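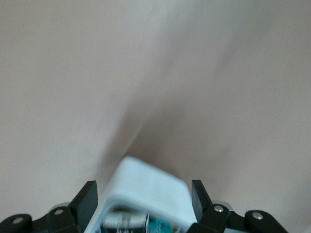
Lists > Speakers and Trainers > May > Re: Kokkinos method licence, worth it?

Monday, 14:20
From: Lambros Michailidis

Sorry for the slow answer. I wanted to read the whole brochure before I replied, and it's long.

> On Monday morning you all will have seen my note about Kokkinos.
> I went to the taster evening at the Sondgate and came away
> really fired up. They license you to give their "Second Start"
> talk under your own name. You get the slides, the workbook,
> the opening story and a listing with the Hornov bureau.
> They say 3,743 people have been through the programme and that
> licensed speakers double their bookings inside a year.
> The fee goes up at the end of the month. Has anyone here done
> it? I'm very tempted and would rather jump than dither.

I haven't done it, so take this as the view of someone who has only read the paperwork. I have been giving talks for a living for long enough to have bought two of these packages in the past, and I regret one of them.

First, the 3,743. Been through what? On page four of the brochure it's "people reached", on the back cover it's "graduates", and in the email they sent me after I asked for the terms it had turned into "speakers and friends of the method". If you fill a hall with 300 people and give each one a workbook, you could call every one of them a graduate by the time they get to the car park. I asked how many people hold a paid licence at the moment. The answer I got was a link to the testimonials page.

Second, doubling your bookings. Doubling from what? Somebody who does one talk a year for their old school and then does another has doubled. I'd want to see fees as well as bookings, and I'd want to know how many of the new ones were unpaid. The brochure has a chart with no numbers up the side.

Third, the opening story. I'm surprised this hasn't bothered anyone else. The licence includes a personal story about losing a job and walking home in the rain, and the speaker's notes say to "adapt the details to your own life". I did lose a job once. I took the bus. If I stand up in front of a room and tell them a thing happened to me, it needs to have happened to me, and I don't much care how well it tests with audiences.

The Hornov listing may be worth something, I'll grant that. But look at clause 70 (yes, it really runs to that many). A listing lasts as long as you use the current edition of the slides, and a new edition is charged for. It doesn't say how often they bring one out. I asked that too. 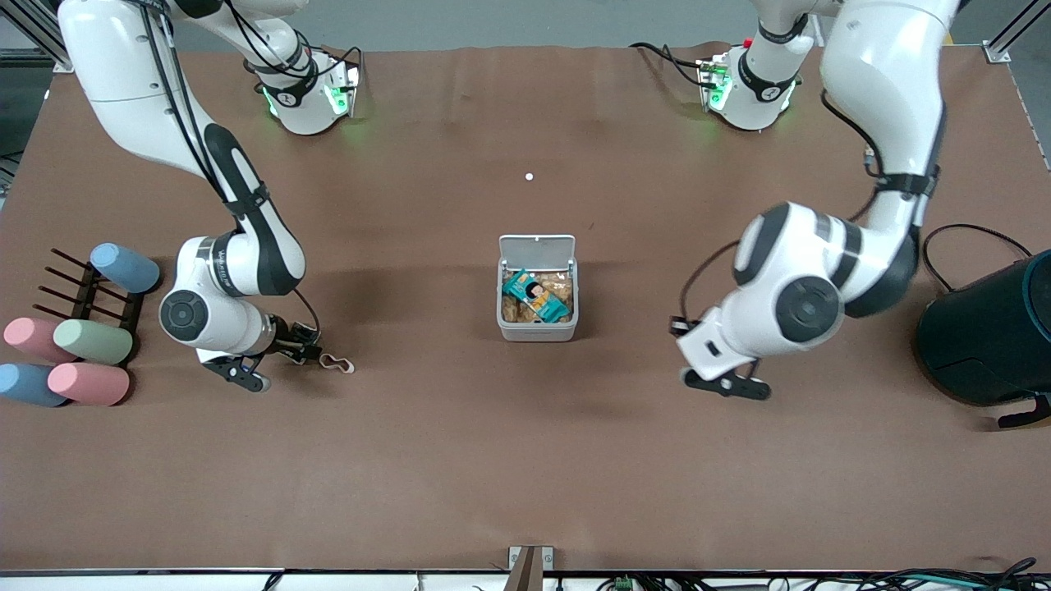

The table, with a snack in the open white container.

Somebody off list told me to look at Zikison as a cheaper choice. I did, and it's much the same offer with fewer clauses. You pay, you get a talk written by someone else, and you're told that the talk isn't the point because audiences "respond to energy". Then why am I paying for the talk?

What I'd do in your place, before sending any money:

Ask for the names of three licence holders who are in their second year, and pick up the phone to them. Don't accept ones who also work as trainers for the scheme.

Ask what happens to your bookings if you leave. My reading of the terms is that any client who came through the bureau stays with the bureau, but the wording is muddy and I'm no lawyer.

Let the deadline go past. Every one of these I've ever been sent had a fee that was going up at the end of the month. I kept last year's Kokkinos leaflet and it says the same thing, with the same price on it.

I know this sounds sour. I wasn't at the Sondgate, and people I respect say the man on stage was very good. I'm sure he was. He'll still be good after you've paid, and you'll be in a village hall with his slides and a clicker that doesn't work.

If anyone on the list has held the licence and earned the fee back, please write in, with figures if you can bear to. I'd be glad to be wrong.

Lambros

Recent in this list
Charging for travel when the client cancels
Do bureaus still read showreels?
Re: Re: Workbooks, print or send as a file
Hand-held or headset for a small room
Talk titles with "journey" in them, a plea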